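Skip to archive list
Home | Lists | Threads | Search | Sign in
Print this message | E-mail this message

We use cookies to remember your list settings. OK | More about cookies

Helville Household Swap List
Subject: Re: sorting out the bathroom (and the cupboard under the sink)
From: Chae-won Um

Hello everyone,

What a lovely lot of replies to wake up to! I only meant to answer the one question and here I am at the kitchen table with a second pot of tea, so do forgive the length. Semwal wrote:

> We've moved into a flat with one bathroom between four of us and the
> shelf over the basin is driving me up the wall. Everybody's things end
> up in everybody else's. I bought a big lidded box and now it all just
> lives in the box and I can't find the plasters. Do you go by person, or
> by type of thing? And does anyone have a trick for half-used tubes? I
> found 6 on the go last week and three of them were the same toothpaste.
> Also the cupboard under the sink smells a bit and I'd like to use it.

First of all, dear Semwal, six tubes is nothing. When my mother-in-law moved in with us we had so many part-used hand creams that I could have opened a stall.

I've gone back and forth over the years on your main question and I have come down on the side of going by person for the things used every day, and by type for everything else. So each of us has a basket (open, no lid, light enough to carry off to the bedroom if someone is hogging the bathroom) and in it goes your own toothpaste, your own comb, whatever you put on your face. Then there are the shared things, plasters and cotton wool and the spare soap, and those go by type on the landing shelf. My sister in Calar does it entirely the other way round and her bathroom looks like a hotel, but she lives alone and I don't think it counts.

The open basket is the important bit, I think. A lid is one more thing to lift at seven in the morning, and people simply put things down on top of it. The other advantage is that you can see at once when somebody has started a second tube before finishing the first. The small plastic kind with holes in the sides is very good because it doesn't hold a puddle if a wet flannel gets dropped in.

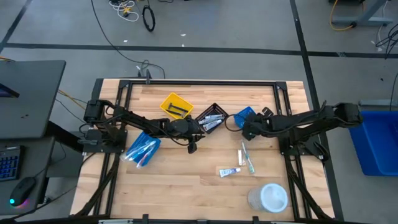
Baskets and toiletries on a butcher-block table.

Colours help enormously if you have children. Ours are grown now but they still go to "their" colour when they come home, and my son, who is a head taller than I am, was most put out when I gave his to the dog's brushes. If you can't find different colours, a bit of ribbon through the holes does just as well, or a luggage label, though the labels do go soggy and you'll be writing them out again by Easter.

Now, the tubes. I have three rules, and I break all of them, but they do help.

1. Only one of anything open at a time. The next one stays in the landing cupboard until the first is properly flat. I put a dot on the bottom of the new one in biro when it goes in, so I know which has been waiting longest.

2. Stand them on their caps if the cap is wide enough. If it isn't, lay them down and roll the end up as you go. I used to have one of those little metal keys for rolling and I'd love another if anyone has one going spare. A clothes peg will hold the roll in the meantime.

3. When you really can't get any more out, cut the end off with scissors. There's several days' worth in there, I promise. Pop the cut tube in a jam jar with the lid on so it doesn't dry up.

The same goes for hand cream and sun cream, although with sun cream do look for the date on the back before you bother. I threw away a bottle in March that had been to Portugal with us twice and smelt of crayons.
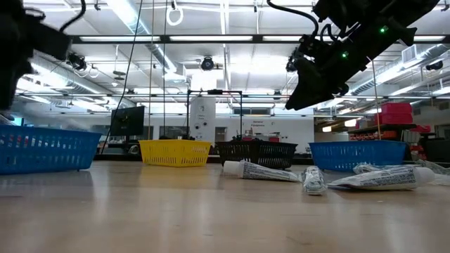 As for getting everyone to stick to it, I found it best to do the first big sort with the whole household in the room. Take every single thing out of the bathroom and put it on the biggest table you've got. It's dreadful for ten minutes and then people start laughing and claiming things. We did ours on a Saturday before lunch, with the radio on, and my husband discovered he owned a foot file. Anything that isn't claimed by the time the soup is ready goes into the swap box or the bin, depending on the state of it. Unopened things are always welcome in the swap box! Opened ones aren't, please, however little has been used – I know it feels wasteful, but we did have that business with the bath oil.

I should say as well that you needn't buy anything. Before I had proper baskets I used shoe boxes with the lids cut down, and an old loaf tin for the toothbrushes, and they lasted us a good long while. The shop on the corner of Tostico Road often has odd baskets in the crate by the door, and if you aren't bothered about matching you can pick up enough for the four of you very cheaply. Give them a good scrub in the sink first and let them dry upside down.

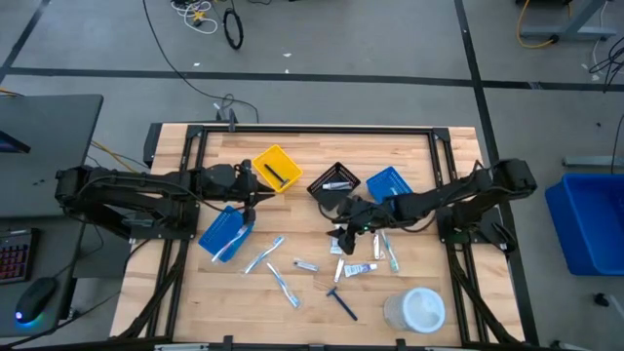
THE CUPBOARD UNDER THE SINK

Semwal, before you put anything in it, run your hand round the pipe where it bends and see if it comes away damp. Ours had the tiniest drip for months and I blamed the sponges. If it's dry, wash the inside with warm water and a splash of vinegar, leave the door propped open for a day, and put down a tray or an old baking sheet so you'll notice any future drips. I'd keep cleaning things there and nothing that goes near your face or mouth. Loo rolls will drink up the damp if there is any, so those are better upstairs.

I have two spare baskets and a shower caddy that doesn't fit our taps, and you're very welcome to all of it. I'm in most afternoons after 3, and the bell sticks, so give it a proper push.

With love to all, and thank you again to whoever left the rhubarb,

Chae-won

Previous message | Next message | Back to thread
Print this message | E-mail this message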